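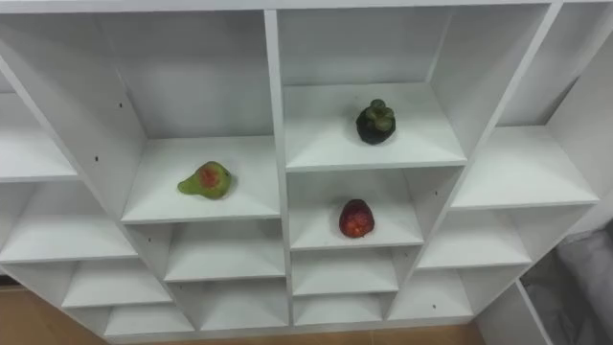 Akanda 2 learns to say which shelf it means

The small software team at Grasuvus has put out the second version of Akanda, its planning and perception package for robots that fetch things from shelves, and anyone who has spent an afternoon trying to get a machine to pick the right item out of the right compartment will want to hear what has changed. The release went up on 19th August, after a spring and summer of testing at the group's workshop in Zillville, and it is free to download for anybody who already runs the first version.

The big news is the way Akanda now thinks about shelves. The old version treated a shelving unit as one large obstacle with some objects floating about inside it. It worked well enough on a single open shelf, but give it a cubby unit, with all those upright panels and little boxes, and it tended to get its neighbors mixed up. A pear on one side of a divider and a mangosteen on the other can look like close companions from overhead, when an arm going for one has to come all the way out before it can go in for the other.

Akanda 2 builds a map of the compartments first and only then looks for things to put in it. Every opening gets its own entry, with a floor, a back and walls, and every object is assigned to one of them. Empty compartments are kept in the map too, which sounds like a small thing but matters a good deal when somebody asks the robot to put an item back, or to move it somewhere with more room.

"People say 'the one under the mangosteen' and they expect to be understood," said Fathima Majumder, who leads the perception work and has been living with this problem since April, when the first attempts at the new map were, in her words, not very pretty. "So we had to decide what 'under' means when the camera is looking down at a slant and the whole unit seems to spread out like a hand of cards. In the picture, lower might mean nearer the ground or it might mean closer to you. The map has to sort that out before the planner ever sees it."

The way it does so is rather nice. White shelving has always been a trouble for this sort of software, with white panels against white shelves and very little for the camera to hold on to, and the first version leaned heavily on depth readings that went fuzzy just where the edges should have been crisp. The new version looks for the long straight lines of the panels and shelves, works out where they would meet, and fits a whole grid to them in one go. If a panel edge is faint in one spot, the rest of the grid helps to fill it in. Pin holes in the side panels used to turn up now and then as tiny mystery objects, and there is a filter for those now as well.

Fruit has been the team's favorite test material all along, and they are cheerfully unrepentant about it. A dark mangosteen with its crown of green leaves is easy enough to find on a white shelf, but much harder to outline properly, because the leaves and the body look like two separate things to a program that sorts by color. A pear with a red blush across yellow-green skin brings the same trouble in a gentler form. Akanda 2 joins such patches together when they share one shadow and one resting place, and Majumder says this single rule got rid of more silly mistakes than anything else they tried.

Planning has had some attention too. Once the robot knows which compartment it is reaching into, the planner picks the approach from the opening itself, lining the arm up with the panels before it goes in, and it checks the way back out at the same time. A pear lying on its side and a fruit standing upright get different suggested grasps, and the operator can look at both and choose between them on screen before anything moves. The full set of recorded shelf views used for the tests, 347 of them, comes with the download, so that others can run the same checks at home or in the lab and grumble about the results if they like.

There are a few things to know before upgrading. Maps saved in the old format will need to be converted, and the little tool for doing so is in the same folder as the installer. Units with doors or drawers are not supported yet. The team is also still working on the link to Lustia, its task editor, so for the moment spoken-style requests such as "the red one below" have to be typed into Akanda's own window - a bit plain to look at, but it does the job.

Reports of odd shelves and stubborn fruit are very welcome, and can be sent in through the help menu.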